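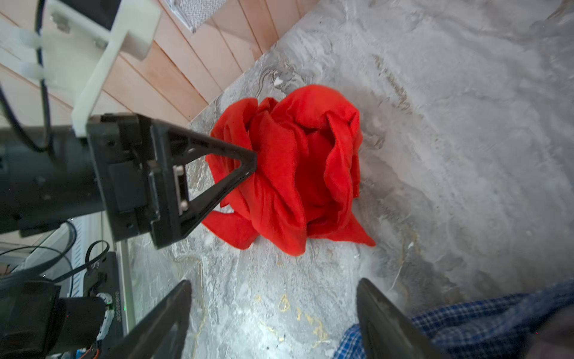

26 January 2021

Red again. I know, I know, I said I'd be done with red by the holidays and get on to the greens, but the Driditlow order wants a proper warm red and what I have on the shelf is a whole family of bricks and salmons, so back to the madder pot.

Starting weights first so I don't lose them like last time: 422 g of the Plamell wool yarn, weighed dry, straight off the cone and wound into skeins. Ties are loose figure-eights in white cotton. (Loose! The last batch had pale stripes everywhere I'd cinched them, and I had to hide those inside a hem.) Scoured in the big sink with the plain soap, left to soak while I ate lunch and answered mail, rinsed till the water stopped looking like weak tea. It's a greasier yarn than it feels. If you're reading this because you're about to use the rest of the cone, scour it twice.

Alum bath went fine, very boring, no notes except that the Gevix hot plate is overshooting again. I set it where I always set it and it sailed right past and sat there humming at me. Turning the dial back a hair after it first clicks off seems to do the trick. I've put a strip of masking tape on the dial with a pencil line. Please don't peel it off, it isn't trash!

Now the madder. I ground it finer than usual this time, two passes through the old coffee grinder, and put it in one of the mesh bags instead of letting it float free. I've gone back and forth on this for years. Loose powder gives me a better color, I'm pretty sure, but then I'm shaking bits of root out of the yarn for a week and they end up in my tea and in the car. Bag it is. I squeezed it every time I walked past, which was a lot, as I couldn't settle to anything else.

Temperature is the whole game with madder and I still manage to forget it. Too hot and the browns come out and you've got a nice pot of brick. I wanted to hold it at 50 C for the long part and I mostly did, apart from the stretch when I was on the phone with Celeste and looked over to find the thermometer creeping up. Pulled the pot off, took the lid off, fanned it with a cutting board like an idiot, and it came back down. No idea yet if it mattered. The skeins nearest the bottom do look a little duller to me in the pot, but everything looks dull in the pot, and the light in here by late afternoon is terrible.

Chalk: yes, a pinch. Our water is so soft that madder just sulks in it. I tried a jar without chalk next to the main pot for comparison, using a little scrap skein, and that one came out a sort of apricot. Pretty, really. Not what anybody ordered, but I'm keeping the tag on it for the spring box.

Celeste Arruda's theory, for the record, is that I'm rushing the cool-down. She leaves everything in the pot overnight with the lid on and doesn't even peek, and her reds are better than mine, so I should probably stop arguing. What she actually said was "put the lid on and go home." So I did! Well, I put the lid on and swept, and then I went home.

Next morning, same entry, I'm not starting a new page for this. Lifted the skeins out and let them drip over the sink before rinsing. It is RED. A touch toward orange at one end of the biggest skein, where I think it was riding up out of the liquor, but the rest of it is the warm, deep, slightly rusty red I've been chasing since fall. I did a little dance. The rinse took forever, five changes of water and still pinkish, and then it suddenly ran clear.

Rub test on a white rag: faint pink mark when damp. I'll try again once it's properly dry. If it still marks, it gets another wash with a bit more soap, and I'm going to tell the Driditlow people to wash it alone the first couple of times either way.

Things that went wrong, so the next person can laugh: I knocked the jar of tags off the shelf and they went all over, and half of them were the old ones with no dates. I've thrown out any I couldn't match. Also, the long wooden spoon with the burn on the handle is now a madder spoon forever. Don't use it in the indigo.

The exhaust bath is still in the pot and there's plenty of color left in there. I want to run 3 small skeins through it one after another and see how far down it goes, coral to peach to whatever comes after peach. The Morris book says to add a little more chalk for the later dips, and I've penciled a question mark next to that in the margin from some earlier year, with no explanation. Thanks, past me. I'll do it their way first and see.

Still to do: 

Dry weight once the skeins are dry, and write it next to the starting weight up top.
Cut samples for the ring and for Celeste, who'll want one to hold up next to hers.
Order alum, we're down to the dusty bit at the bottom of the tub.
Leave a snippet taped in the south window with half of it covered, and check it when the greens are done.
Find the good thermometer. I've been using the one with the fogged glass and I've been squinting at it for two days.

Pot is on the back bench with the lid on. It's a dye bath, it's not soup, please leave it be.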